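The Grekham Oval Bread Basket

Shallow wicker basket for rolls, buns and small loaves
Sold singly
In stock

I started selling bread baskets because I couldn't find one I liked for my own table. The ones in the big shops were either so deep that you had to go rummaging for the last roll, or so flimsy that they went lopsided by the second week. The Grekham is the one I settled on, and it's been on my own table ever since (mine is getting on a bit now and has a jam stain I've stopped apologising for).

It's an oval, it's shallow, and it's woven in a reddish-brown wicker with a rolled rim. That's really all there is to it! But I've had enough emails asking the same things that I thought I'd better write it up properly, so get yourself a cup of tea and have a read before you order.

What it's like to live with

The low sides are the thing I like best. You can put it in the middle of the table and everyone can see what's left without standing up, and small children can help themselves without tipping the lot over. I've had deeper baskets and they always ended up holding one forgotten crust and a clothes peg.

The rolled rim is kind to your hands. Some baskets have a rim that's just been cut and tucked, and after a few months the ends work loose and catch on your sleeve – I've ruined a cardigan that way. On the Grekham the edge is rounded over, so you can pick it up from any side and pass it along. There are no handles. I did think about asking the makers for handles, but they get in the way of anything that hangs over the side, and they make it a nuisance to put away in a cupboard.

The colour is warm and on the darker side. It looks very good with pale bread, and it doesn't show crumbs the way a bleached basket does. Expect a bit of difference from one basket to the next, with some strands redder and some browner. If you're buying two or more and want them to match, put a note on your order and I'll go through the shelf and pick out the closest ones.

What fits in it

I use mine mostly for rolls. Knotted rolls sit nicely in it, as do baps, scones, teacakes and those little seeded ones that shed everywhere. Croissants are fine too, though you'll want to lay them all the same way or they take up twice the room.

It isn't meant for a big round loaf or a tall tin loaf. They'll perch in it, but you can't slice them there and they look a bit daft. A long plait is a matter of taste. I tend to put a plaited loaf straight on the table or on a board next to the basket and let people tear at it, and keep the basket for the rolls.

People also buy it for things that aren't bread at all. I've heard of it being used for eggs, lemons, keys, rolled flannels in a bathroom and, once, a very small kitten. All good uses, I'd say, except perhaps the keys, which will scratch the strands over time.

Lining it

You don't need a liner, but it's a nice thing to have if you're serving anything floury or sticky. A plain napkin laid in cornerwise does the job. I sell a cotton one called the Ogola which I hem myself, and it comes in oatmeal or dark green. Wash it at 60 if you've had butter on it and it'll come up fine. Dry it flat if you can be bothered, or give it a quick press.

If you're putting warm rolls in, do use a cloth. Steam isn't good for wicker when it happens every day, and the cloth keeps the rolls soft for longer as well. Let anything straight from the oven stand on a rack for a few minutes first.

Looking after it

Turn it upside down over the sink and give the bottom a good tap. That gets rid of most of the crumbs. For the ones that get stuck between the strands I keep an old pastry brush in the drawer, and a clean toothbrush works just as well.

For spills, wipe it with a cloth wrung out in warm water with the tiniest drop of washing-up liquid, wipe again with plain water, then leave it somewhere airy. Don't soak it and please don't put it in the dishwasher. I had one sent back to me in December that had been through a full hot cycle, and it came out looking like a bird's nest in a gale.

Keep it away from radiators and out of strong sun, which dries the wicker and makes it snap. If yours ever starts to creak when you pick it up, hang it in the bathroom while you have a shower and let it take in a bit of damp, then leave it to dry naturally. Mine gets this treatment a couple of times each winter.

The rim may have one or two fine hairs of wicker sticking up when it's new. Snip them off with nail scissors. Don't pull them!

On the table

The basket with a pale knotted roll in it, and a plaited loaf alongside:
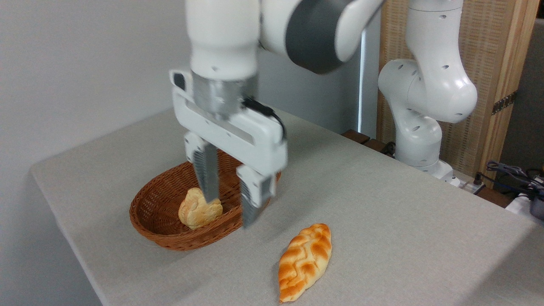 Ordering and delivery

Each basket goes out in a cardboard box with shredded paper round it. I reuse packing wherever I can, so don't be surprised if yours turns up in something with another shop's name on the side. Postage is £6 per order within the UK however many baskets you have, so it does make sense to club together with a neighbour.

I pack orders in the mornings and take them down to the post office myself. If you need yours by a certain day, tell me when you order and I'll say straight away whether I can do it. You can also collect from the workshop in Bilthorpe, but ring first as I'm often out in the van.

I don't post abroad at the moment. I did try it, and the boxes came back squashed.

Buying for a café or hall

I keep a fair number by for cafés and tearooms. If you want more than a dozen, get in touch before ordering through the page, as I'll do you a better price and can often deliver locally. The biggest order I've done so far was 43 baskets for a wedding, and they all fitted in the van with the seats down, which I was rather proud of. They stack inside one another if you put a sheet of newspaper between each so the rims don't rub.

If it's for a business, I'd suggest buying a few spares in the same batch. Baskets in a busy café do get bashed about, and a new one next to a two-year-old one looks very new indeed.

If something's wrong

Send me a photo and a line or two and I'll sort it out. If it's arrived broken I'll send another one and you needn't post the old one back (it'll do for pegs). If you've simply changed your mind, that's fine too as long as it hasn't been used, but you'd need to cover the postage on the way back.

Things I get asked

Will it stand flat? Yes. If it rocks a little when it comes out of the box, dampen the underside, put something heavy in it overnight with a tea towel underneath, and it should settle.

Can I paint it? You can, and I've seen it done nicely, but I wouldn't then put bread straight in it. Use a liner.

Is there a bigger one? There is – it's called the Treren, and it's the same sort of idea with more room and slightly taller sides. I'm waiting on a new batch. Drop me an email and I'll put you on the list.

How much bread does it hold? I haven't got a proper answer, as rolls come in all sizes. The recipe I use most starts with 400 g of strong white flour and I pile the whole batch in, but my rolls are on the small side and I don't mind them stacked up.

Do you mend old ones? Small repairs to the rim, yes, if it's one of mine. Holes in the base are usually past saving.

Page last updated 4 May 2022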